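Running the cloth demo at an open day — quick notes

For the Litik arm, Skukance office. Setup takes longer then you think, start early.

Drape the cloth in tall folds, patterned side out. Striped stuff is good, visitors can follow the folds. Grip speed at 100, no higher. Fingers low, just in front of the fabric, then stop and talk.

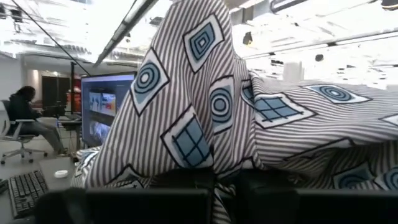

One reader wrote in that 100 was too slow for their crowd at Filtberg, and they had better luck at 400 with a rope across the front.

Fine if you have the rope. Two people minimum — one on the stop button, one talkng.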